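Hatlow puts its street names to a vote, and gets one it can't spell

The town of Hatlow has finished renaming the road formerly known as Connector 6, a process that began as a line item on a council agenda and ended with 1208 ballots, two recounts and a lingering argument over the letter T.

Connector 6 was never meant to be a name. It was a label on a planning map, and when the houses went in and people started getting mail there, the label simply stayed. Delivery drivers confused it with Route 6, which is on the other side of the river. Pizza went cold. One couple told the council their wedding cake had spent an afternoon at a tire shop.

So in the spring the council asked residents to send in ideas, with a short list of rules. No living persons, no businesses, nothing over 30 letters, and nothing that had already been used in Hatlow, which ruled out most trees.

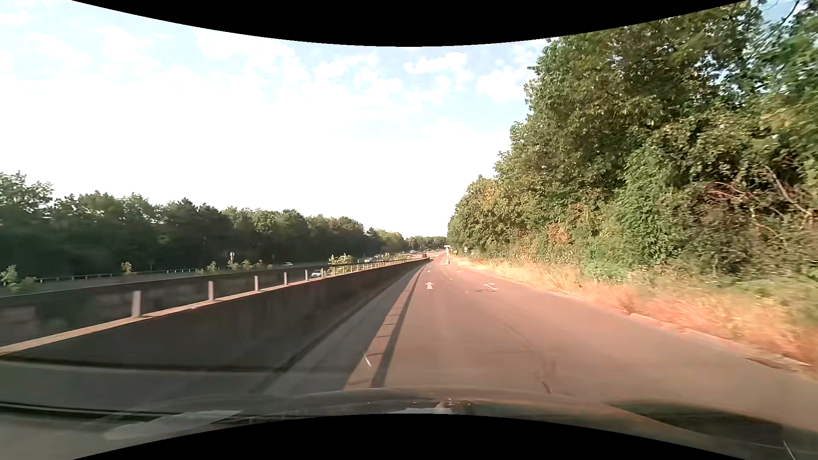 The council received a healthy pile of entries and threw out a fair number on the spot. Several were the names of dogs. One was the phone number of a gutter cleaning service. A suggestion to call it Seventh Connector, on the grounds that this would at least be progress, was ruled out of order and then applauded.

What remained came down to a runoff between Gusine Road and Hultetti Road. Gusine was the name of the dairy farm that covered the area before the first houses were built. Hultetti was the name of a dance hall that burned down before most of the voters were born, and which is remembered with great affection by people who can't agree on where it stood.

The Gusine side had the better posters. The Hultetti side had a song, written to the tune of something else, and sang it outside the library on Saturday mornings until the library asked for a different arrangement. Both sides accused the other of being new in town.

Hultetti won by 2 votes. It was then counted again, and won by 2 votes. A third count was requested and politely refused by town clerk Na-rae Song, who said the number seemed to have made up its mind.

That would have been the end of it, except that the ballot spelled the name Hultetti and the only known flyer from the dance hall, kept in a drawer at the historical society, spells it Hulteti. A second flyer was found in October. It spells it both ways.

"We voted on what was printed," Song told the council at its last meeting. "If people want to vote on the other one, they can start a petition, and I would ask them to proofread it."

The new signs have been ordered with the double T. They cost more than expected, partly because the first batch came back from the shop reading Hultetti Raod, and partly because the council then paid extra to have someone check the second batch. Residents will have until the end of the winter to update their addresses, and mail sent to Connector 6 will be forwarded for a year. Mail sent to Route 6 will go on arriving at the tire shop.

Not everyone on the street is in a hurry. At the public comment session, which ran well past nine in the evening, one man said he had only just finished the return address labels he bought when he moved in and did not care to be rushed through another roll. Another speaker wanted to know whether the new name would affect property values. The council said it had no information on this. She asked in which direction it had no information.

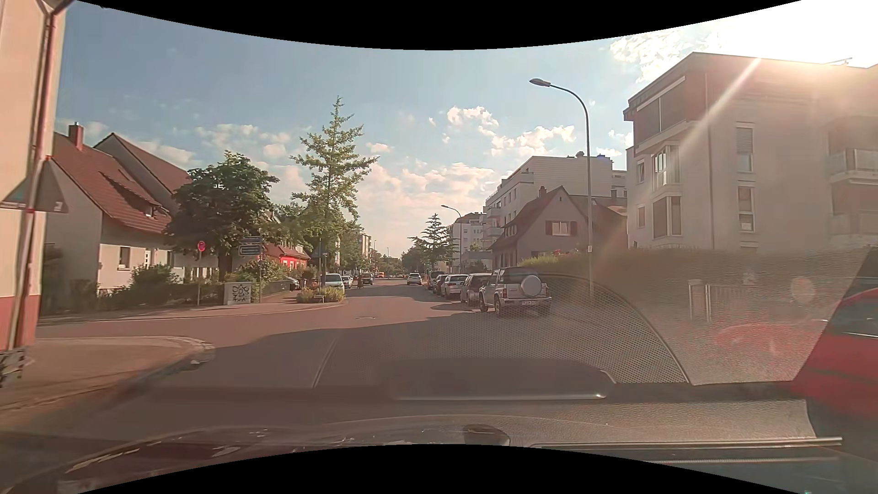 I-seul Jin told the meeting that she had voted for Gusine, would vote for Gusine again, and planned to give her address as "the old Gusine place" to anyone who asked, including the power company. She added that she had danced at the hall once as a girl and that the floor was terrible.

The council thanked her and moved on to parking.

There is some consolation for the losing side. A footpath behind the elementary school, which at present has no name at all, will become Gusine Walk, provided the school agrees and the paperwork can be found. The council had first offered the name to a drainage channel, an offer the Gusine supporters described as noted.

Next on the list is Jang Street, which the town would like to leave as it is. A letter from a resident points out that it has two different spellings on its two signs, one at each end – and that people who live in the middle have been free to choose. The council will take it up after the holidays. Comments may be sent in writing to the clerk's office, which asks that they be legible.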